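Frequently Asked Questions: Customer Mailing Lists

Demchenko Mail is the email newsletter service we offer to shops, clubs and trades in Dretport, Flenport and Utberg. These are the questions we get most often before people sign up and in their first few weeks.

Do I need my own list of addresses?

Yes. We don't sell or rent lists, and we won't send to one you have bought. Every person on your list must have agreed to hear from your business. A sign-up sheet at the counter is fine as long as it says what people are signing up for. Keep the sheets, as we may ask to see them if we get complaints.

How do I get my list into the system?

Save it as a spreadsheet with one address per row and upload it from the Contacts page. First name and postcode columns are optional. If your list is on paper, drop it at the Dretport office and we will type it up for you. There is a charge of $20 per list for this, whatever the length.

What does it cost?

The standard plan is $29 a month. It covers one business, one list and as many newsletters as you like, up to the monthly sending limit shown on your account page. If you have shops in both Flenport and Utberg under the same name, that counts as one business.

The yearly plan is $248, paid up front. You can change from monthly to yearly at any time and we will take the current month's payment off the price.

Can I write the newsletter myself?

Most customers do. There are blank layouts and a few with headings already in place. You type into the boxes, add your logo and send yourself a test copy. Please read the test copy on a phone as well as a computer. Long subject lines get chopped on a phone, and the first few words may be all your customers see.

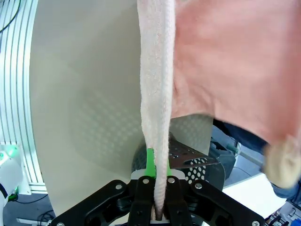

If you would like us to write it, send your notes through the Help page at least five working days ahead. We will send back one draft and make one round of changes. Extra rounds are billed by the hour.

What time of day should I send?

It depends on your customers. Cafes tend to prefer 7 am and trades often choose early evening. Try two different times over a couple of months and compare the opens on your Reports page.

Someone has asked to be taken off. What do I do?

If they used the unsubscribe link, nothing. They come off straight away. If they told you in person or by phone, open Contacts, find their address and choose Remove. Don't delete and re-upload the whole list, as this can put back people who had already left.

Why did some of my emails bounce?

Usually the address is misspelt or has been closed. After two bounces we stop sending to that address and mark it grey in your list. You can correct the spelling and it will be included next time.

Can I cancel?

Monthly plans can be cancelled at any time and finish at the end of the month you have paid for. Yearly plans are not refunded in part. We keep your list for 90 days after you leave in case you want a copy, and then it is erased.

Is there phone support?

Yes, from 9 am to 4:30 pm on working days. The Utberg counter is closed through January, but phones are answered from Dretport as normal.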